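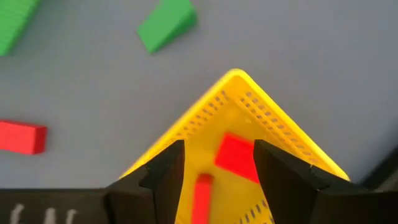
Bausteine und gelber Korb auf grauer Fläche

Start | Vorträge | Technik | Downloads | Kontakt
Suche Suchbegriff eingeben Los
09/10/2019 | Redaktion Vovivton

Sprechernotizen: Bodenanschluss und Entwässerung beim nachträglichen Fensteraustausch

Folie 1, Titel
Kurze Begrüßung, Handouts liegen am Eingang. Fragen bitte nach Block zwei und am Schluss. Thema ist der untere Anschluss von bodentiefen Fenstern und Terrassentüren im Bestand. Seitliche und obere Anschlüsse nur am Rand.

Folie 2, Ausgangslage
Im Altbau fehlt meist eine definierte Abdichtungsebene unter der Schwelle. Der alte Rahmen steht auf Mörtel oder auf einer Holzbohle. Nach dem Ausbau Untergrund prüfen: Tragfähigkeit, Restfeuchte, Ebenheit. Lose Teile vollständig entfernen. Erst danach Aufmaß bestätigen. Im Werk Grilstead wurden im vergangenen Jahr 563 Reklamationen ausgewertet, 305 davon betrafen den unteren Anschluss. Zahl stehen lassen, kurze Pause.

Folie 3, Schadensbilder
Drei Gruppen nennen: hinterlaufene Abdichtung, durchgebogene Schwelle, Tauwasser an der Innenkante. Bei der ersten Gruppe war die Dichtbahn in den meisten Fällen an den Ecken nur stumpf gestoßen. Ecken immer mit Formteil ausführen. Zur Durchbiegung auf Folie 6 verweisen.

Folie 4, Schichtenaufbau
Von innen nach außen erklären: luftdichte Ebene, Dämmebene, Witterungsschutz. Innen dichter als außen. Das Basisprofil Clison wird vor der Montage mit dem Rahmen verschraubt und durchgehend unterfüttert. Kein Ortschaum als alleiniges Auflager. Schaum überträgt keine Lasten.

Folie 5, Schwellenhöhe
Regelhöhe über Belag 150 mm. Niedrigere Schwellen sind möglich, wenn eine Entwässerungsrinne direkt vor der Tür liegt und der Spritzwasserschutz nachgewiesen ist. Rinnenrost abnehmbar ausführen. Gefälle des Belags vom Gebäude weg. Sonderkonstruktionen vorab schriftlich mit dem Bauherrn vereinbaren.

(Falls gefragt: barrierefreie Nullschwelle ist ein eigener Vortrag, Unterlagen auf Anfrage.)

Folie 6, Befestigung
Bei Elementbreiten bis 3.000 mm Befestigungsabstand an der Schwelle höchstens 400 mm. Breitere Elemente nur mit statischem Einzelnachweis. Tragklötze unter jedem Pfosten und an den Rahmenecken. Klötze dürfen die Entwässerungsschlitze nicht verdecken. Das kommt in der Praxis häufiger vor, als die Protokolle vermuten lassen.

Folie 7, Hebeschiebetür Soriano
Schwelle thermisch getrennt, Laufschiene austauschbar. Wasser wird über die Vorkammer nach außen geführt. Vor Übergabe Schlitze freimachen und mit Wasser aus der Gießkanne prüfen. Ergebnis im Abnahmeprotokoll vermerken. Flügel erst danach einstellen.

Folie 8, Ablauf auf der Baustelle
Ausbau, Untergrund, Abdichtung Teil eins, Element setzen, verklotzen, befestigen, Abdichtung Teil zwei, Sichtprüfung, Fotos. Die Fotos vor dem Schließen des Bodenaufbaus machen. Später ist der Anschluss nicht mehr zugänglich. Trocknungszeiten des Primers nach Datenblatt, bei niedriger Temperatur verlängern.

Folie 9, Wartung
Rinne und Schlitze zweimal jährlich reinigen. Dichtungen auf Risse prüfen, Beschläge fetten. Wartungsblatt dem Kunden aushändigen und Empfang quittieren lassen.

Folie 10, Fragen
Muster des Clison-Profils herumgeben. Die Detailzeichnungen im Handout sind auf Stand September, ältere Fassungen bitte nicht weiterverwenden.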